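La planche à découper, atelier du dimanche et table de jeu

Dans la maison de Parvaneh Nouri, la planche à découper ne quitte presque jamais le plan de travail. Elle a été achetée en juillet à l'atelier Curkley, une petite menuiserie qui en vend 1000 par an, toutes en lames de bois clair collées côte à côte. Elle sert au pain le matin, aux légumes le soir. Entre les deux, les enfants s'en emparent.

« Je leur ai donné la mienne un jour de pluie, pour qu'ils arrêtent d'étaler leurs cubes sur le carrelage, raconte-t-elle. Ils ne me l'ont jamais rendue. J'en ai racheté une pour la cuisine. »

L'histoire est courante. Kathleen McGrath tient la ludothèque Trililel, où 146 familles sont inscrites. Elle a remarqué que les parents qui empruntent des jeux de formes demandent presque toujours sur quoi les poser. Le tapis est trop mou, les pièces y basculent. La table du salon est trop grande et tout finit par terre. Une planche épaisse délimite l'espace de jeu, se déplace avec ce qu'il y a dessus et se range debout contre un mur.

Elle conseille de prendre le plus grand format que l'enfant puisse porter avec un adulte, et de réserver la planche au jeu. Une planche qui a servi à la viande ne doit pas changer d'usage, même après un bon lavage.

Les blocs, eux, viennent souvent d'une boîte à formes dont le couvercle a disparu. On les garde quand même. Sans les trous à remplir, les enfants les alignent, les regroupent par couleur, commencent une rangée puis une autre qui part de travers. Le cylindre rouge devient une tour, l'hexagone jaune un toit ou un gâteau. Les dessus striés ou quadrillés de certains modèles se reconnaissent au doigt, et on peut jouer à les deviner les yeux fermés.

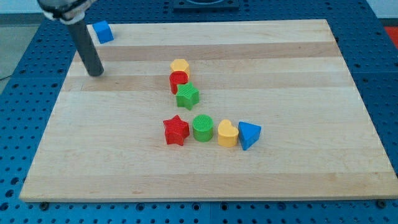 Choisir le bois

L'érable et le hêtre sont les plus répandus. Leur grain est serré, ils marquent peu et leur teinte claire fait bien ressortir les couleurs vives. Fraser Pollock, menuisier chez Curkley, déconseille les bois très huilés pour cet usage, car le plastique garde l'odeur. Il ponce les arêtes au grain 120, puis passe un chiffon humide et recommence une fois le bois sec.

Il faut aussi regarder le dessous. Sur un support perforé ou irrégulier, une planche mince finit par bouger. Une planche lourde reste en place, et quatre patins en liège suffisent si la table glisse.

L'entretien

Un coup d'éponge bien essorée, jamais de lave-vaisselle. La planche sèche debout, loin du radiateur. Les traces de feutre partent au savon noir dans la plupart des cas, sinon on reponce.

Pour les blocs, de l'eau tiède et une vieille brosse à dents. La poussière se loge dans les rainures. Kathleen McGrath lave ceux de la ludothèque tous les 12 jours, par lots, et les laisse sécher sur un torchon. Elle en possède environ 4000 et range à part les pièces orphelines, que les familles peuvent venir réclamer aux heures de permanence.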